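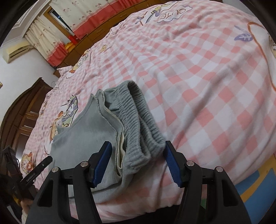 Duvet Covers and Inserts: Frequently Asked Questions

This page covers sizing, washing, drying and storage for cotton, cotton-blend and microfiber duvet covers, and for the inserts that go in them. Where the sewn-in care label disagrees with this page, follow the label.

SIZING

What size cover do I need for my insert?

Measure the insert flat, seam to seam, without pulling it. The cover should match the insert or be slightly smaller. A cover that is an inch or two short in each direction makes the insert sit fuller and keeps the corners filled. A cover that is larger than the insert lets the filling travel, and tying the corners only partly corrects this.

Sizes called "twin" or "queen" are not standardized between makers. Go by the measurements on the package.

Will a cotton cover shrink?

Yes. Untreated cotton loses between three and five percent of its length in the first few washes, and most of that comes out in the first one. Covers marked "pre-shrunk" can still lose one or two percent. If you are between sizes in an untreated cotton, choose the larger. Microfiber and other polyester covers do not shrink in any way that matters at normal wash temperatures.

My cover shrank more in length than in width. Is it defective?

Usually not. The lengthwise yarns are held under tension in weaving and relax more than the crosswise yarns when they get wet. On a checked or striped print this is easy to see, as squares come out slightly wider than they are tall. A difference of two percent between the directions is normal. More than five percent should be reported to us with a measurement.

WASHING

How often should a cover be washed?

Every one to two weeks if it is used without a top sheet. With a top sheet, once a month is enough for most households. Pets on the bed put you back on the shorter schedule.

What temperature should I use?

Warm for solid whites, cold for prints and dark colors. Cold water with a modern liquid detergent removes ordinary body soil. Hot water is worth using after an illness or if someone in the house has a dust mite allergy, and only if the label permits it.

Does the cover have to be turned inside out?

For printed covers, yes. Most novelty and children's designs are pigment prints, meaning the color is bonded to the surface of the fabric and has not soaked into the yarn. Abrasion in the drum wears it away, and the folds go first. Turned inside out, the wear falls on the plain side. Close the buttons or zipper before loading, or smaller items will work their way into the cover and come out wet.

Can I use bleach?

Not on prints or colors. On solid white cotton, diluted chlorine bleach is acceptable now and then, but repeated use weakens the fiber. Oxygen bleach is slower and safer. Neither one should be poured directly on dry fabric.

What about fabric softener?

Leave it out. Softener coats the fiber, reduces absorbency and encourages pilling on brushed microfiber. It also leaves a film that holds soil. If the fabric has gone stiff, the cause is usually detergent residue or hard water. Run a second rinse, and cut the detergent by a third next time.

What size washer do I need for the insert?

A twin insert with polyester fill will go into most full-size home machines. Queen and king inserts generally will not, whatever the capacity printed on the door. Test it dry: if the insert fills the drum more than two-thirds of the way without being compressed, take it to a laundromat with a large front loader. Top loaders with a center post can tear the baffles in a down insert and should be avoided.

DRYING

What setting should I use?

Low or medium. Covers are thin and dry quickly, and high heat is the main cause of cracked prints. Remove the cover when the seams are barely dry. If you line dry, hang it in the shade with the closure at the bottom.

Why does the cover ball up with everything else inside it?

The tumbling action feeds small items into the opening. Close the cover fully, dry it with other large flat pieces only, and stop the machine once midway to shake everything out.

How do I know the insert is dry?

By weight and by feel. A down insert can feel dry on the shell while the clusters inside are still damp — if you can pinch a lump between two fingers, it needs more time. Plan on three or four low-heat cycles, shaking it out between each. Do not store or cover an insert that has any musty smell.

FITTING THE COVER

What is the fastest way to put the insert in?

Turn the cover inside out and lay it flat on the mattress, opening toward the foot. Lay the insert on top and match the corners. Tie or clip all four. Starting at the head, roll cover and insert together into a tight tube. At the foot, turn the opening over each end of the tube, close it, and unroll. One person can do a queen size this way in a few minutes.

My cover has no corner ties. Can I add them?

Yes. Sew an eight-inch length of cotton twill tape, folded at its midpoint, to the seam allowance inside each corner. Add matching loops to the insert if it has none, stitching through the edge binding only. Stitching through the filled area will leak down. Safety pins are not recommended.

Which way up does a printed cover go?

The closure goes at the foot. On a one-way print, figures and lettering should then read upright from the foot of the bed. On a tossed print, where motifs are turned in different directions, only the closure matters.

FABRIC

What does thread count tell me?

It is the number of yarns per square inch, lengthwise and crosswise together. For single-ply cotton, anything up to 300 is a plain, durable fabric. Advertised counts of 700 and above are nearly always reached by counting the plies of twisted yarns separately, and the cloth tends to be heavy and less breathable. Thread count is not a useful measure for microfiber, which is graded by weight.

Why is my new cover pilling?

Short fibers work loose at points of friction, usually the top edge and wherever feet rest. Cotton-polyester blends are the worst for this, because the polyester anchors the pills and keeps them from falling off. A fabric shaver removes them. Pilling slows down after about 20 washes, when most of the short fiber is gone.

STORAGE

How should covers be stored between seasons?

Wash first, even if the cover looks clean. Body oils yellow with age and are much harder to remove in August than they were in spring. Fold loosely and store in a cotton bag or a spare pillowcase. Plastic tubs are acceptable in a dry room if the fabric is completely dry.

Can I vacuum-pack the insert?

Polyester fill, yes, for up to one season. Down and wool, no. Long compression breaks the structure that holds air, and the loft does not fully return.

Who do I contact about a seam failure or missing parts?

Write to Kendra Boychuk at the service desk with the style number from the care label and a measurement of the affected area. Messages that come in over the weekend are answered on Monday. Replacement buttons and corner ties are sent without charge while stock lasts.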